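Workshop tips: sharing a sorting bench with an automated cell

Set up the bin first. Put it flat on the bench and mark its corners with tape. If it shifts between runs, the pick positions have to be taught again.

Run new bottle sorting programs in simulation before loading them at the Fallham bench. We allow 25 dry cycles per program.

Bottles go in capped. Loose caps belong in a separate tray.

Manual sorters now spend most of the shift on rejects and restocking. Rotate these jobs every 400 pieces; reject checking is harder on the eyes than the old hand sorting.

Post the stop procedure at both ends of the bench. Log each stop by hand, with the program number and the operator's initials.
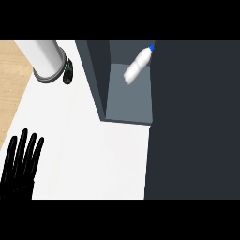 Precious Barredo: We rotate at 400 too, but restocking still means a lot of bending. Raising the supply shelf helped more than changing the schedule.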